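Flarero teaching bench - pre-session check, Brarumcombe
Done 8th August

1. Cables clear of the walking path - OK, sort of
The two grippers are fine, but I'd like the leads beside the bench tied up before anyone steps back without looking (I've nearly gone over them twice!).

2. Hazard tape stuck down - OK
Still bright yellow and black, no lifting.

3. Bench clear apart from the task item - OK
Today it's the citrus bag. I love this one, it's a proper nuisance of a thing to show a robot because the mouth never sits the same way.
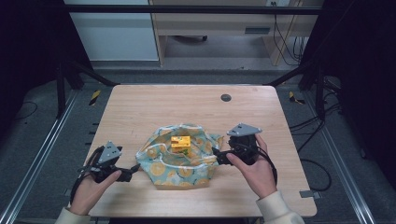
Citrus bag on the bench, both grippers in hand.

4. Finger pads and jaw screws - OK
Nothing loose. I ran 9 open-and-close cycles on each side and the colour marks on the screws hadn't moved.

5. Soft items, pinch check - OK with a comment
Take a small fold and keep your other hand's fingers behind the plate. The trim loves to wander into the jaws, so go slowly near it - a yank there spoils the demo and it's rough on the linkage.
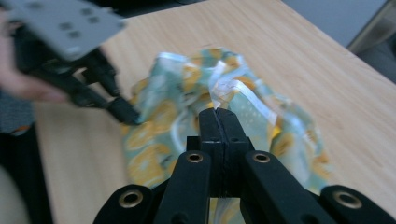
Casimiro Calvo: Fine by me, but please add a rest break. By the end of a run my wrists are gone and my demos get sloppy, and the robot will learn sloppy.

Good call, added as item 6.

6. Rest break every 2 bags - NEW

7. Demo log filled in - NOT DONE
Stuck at 164 since May. I'll chase it with Dustton.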